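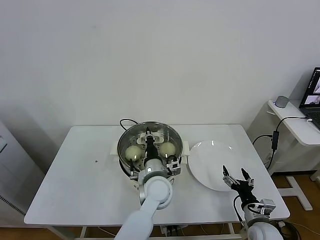

Rhiannon Prydderch wants to know why the walk-in latch got an OK last time when she had to shoulder the door to get out. Fair. It should not have been an OK. Changed to FAIL on the old sheet, initialed, and it's first on the list this time.

TOVTON TEACHING KITCHEN - WALKTHROUGH CHECKLIST, JUNE
Covers main kitchen, dish area, dry store, back hall. Not the Welen building, that has its own sheet.
Key: OK / FIX (can wait for next walkthrough) / FAIL (today)

1. COLD STORAGE

1.1 Walk-in door opens from inside with one hand
FAIL. Latch sticks when the gasket is cold. Propped during class until Rowlands can get here. Do not close it behind you.

1.2 Walk-in light works, switch reachable in the dark
OK

1.3 Fridge thermometers present and readable
FIX. Prep fridge one has fallen behind the drip pan again. Readable if you kneel. Zip tie it to the shelf.

1.4 Temps logged morning and close
FIX. Mornings good. Close is blank for a lot of June.
Comment (Dwynwen James): the blank ones are evening classes, the clipboard goes home in someones bag. Can we screw it to the wall
Reply: yes. Doing it.

1.5 Raw below cooked, everything covered and labeled
OK except one tub of something brown, no label. Tossed.

2. FIRE

2.1 Extinguishers on hooks, gauge in green, tag current
FIX. Tag 661 by the back hall is in the green but the pin seal is broken. Asked Rowlands to look at it same visit as the latch.

2.2 Fire blanket in pouch, tabs hanging down
OK. Tabs were tucked in, pulled them out.

2.3 Hood filters seated, no drips
FIX. Third filter from the left is in backwards. Greasy along the bottom lip. Soak overnight.

2.4 Pull station clear
FAIL at 8:40 am, cart of sheet pans right in front of it. Moved. OK now. Carts live by the dry store.

2.5 Exit door opens, nothing stacked in the hall
OK. One flour sack on the floor, carried it in.

3. ELECTRIC AND COUNTERTOP APPLIANCES

3.1 Cords not cut, pinched, taped or run under anything
FIX. Stand mixer cord has a flat spot near the plug. Red tag on, out of use till it's replaced. The rest fine.

3.2 Cords kept off the hot parts of the appliance
Steamer pot, the stainless one with white handles: keep an eye on the cord, it likes to sit up along the back rim. Drop it down behind before switching on.

3.3 Handles tight, no wobble
OK on steamers. FIX on the big saute pan, needs a screw.

3.4 GFCI outlets trip and reset
Nine tested, all good. The one by the hand sink is stiff, press hard.

3.5 No extension cords
OK. There was one in the drawer. There is not one in the drawer now.

3.6 Water boiler (the Batico)
FIX. Slow drip at the tap, puddle underneath by noon. Towel is not a repair. Wet floor sign next to it until the washer gets changed.
Comment (Rhiannon Prydderch): the sign is blocking the drawer with the oven mitts.
Reply: mitts moved to the hook by the range.

4. STEAM, HOT OIL, BURNS

4.1 Oven mitts dry, no holes
FIX. Two with holes in the thumb, binned. Ordering more. Do not use a damp dish towel in the meantime, use the silicone ones.

4.2 Lids opened away from the face
Watched the morning class. Mostly good. Say it again at the start of each session anyway, people forget once they're hungry.

4.3 Steam trays and baskets lifted with tongs or mitts
OK

4.4 Burn kit stocked
FIX. Gel is down to one packet. Plenty of bandages. Blue ones only please, the beige ones came back from somewhere.

4.5 Fryer drained cold, oil drum lid on
OK. Lid was on but not clicked.

5. DISH AREA

5.1 Final rinse temperature
164 on the dial. Too low for this machine, the plate on the front wants 180. FAIL. Switched to the sanitizer sink until it's serviced. Wash, rinse, sanitize, air dry, and do not towel anything.

5.2 Sanitizer test strips in date
OK. New tub opened.

5.3 Floor mats flat, drains clear
FIX. Mat curls at the corner by the pot rack. Flipped it, still curls. Needs replacing.

5.4 Knives not left in the sink
One paring knife at the bottom of soapy water. This is how people lose the end of a finger. FAIL, talked to the class.

5.5 Chemicals below food level and in their own bottles
OK. Degreaser label is peeling, taped over.

6. FLOORS, SHELVES, TRASH

6.1 Shelving steady, heavy stuff low
FIX. Cast iron is back up on the top shelf. Bring it down to knee hight.

6.2 Step stool in good shape
OK, rubber foot replaced.

6.3 Dry store off the floor, lids on bins
Rice bin lid cracked. FIX.

6.4 Pest signs
None seen. Trap by the back door checked, clean.

6.5 Trash emptied at close, lids working
OK

7. HAND WASHING

7.1 Hot water, soap, paper towels at both sinks
Back sink out of soap at 9 am. Filled.

7.2 Nothing stored in the hand sinks
There was a colander in one. You know who you are.

7.3 Sign up
OK

8. PAPERWORK

8.1 Allergen sheet posted and matches this month's recipes
FIX. Still shows the spring menu. Sesame is missing and we are using it in two recipes. Dwynwen has the new one, print it before the evening class.

8.2 Emergency numbers by the phone
OK. Rowlands number was the old office, corrected in pen.

8.3 Incident book
One entry, small steam burn on wrist, cold water, no follow up needed. Signed.

OPEN ITEMS CARRIED OVER
- walk-in latch (Rowlands)
- extinguisher 661 seal (Rowlands)
- dish machine rinse temp
- Batico tap washer
- mixer cord
- mitts, burn gel, rice bin lid, mat
- allergen sheet, tonight

COMMENTS

Dwynwen James: allergen sheet is printed and up. Also put a copy inside the dry store door. The clipboard screws are in but the wall is soft there so dont yank it.

Rhiannon Prydderch: Can 1.1 be tested with the door fully shut next time, and somebody standing outside? It only sticks when it's been closed a while.
Reply: yes. Ten minutes shut, one person in, one out, before class. Added to the sheet.

Dwynwen James: is the sauté pan ok to use if you hold it by the helper handle
Reply: No. Red tag it.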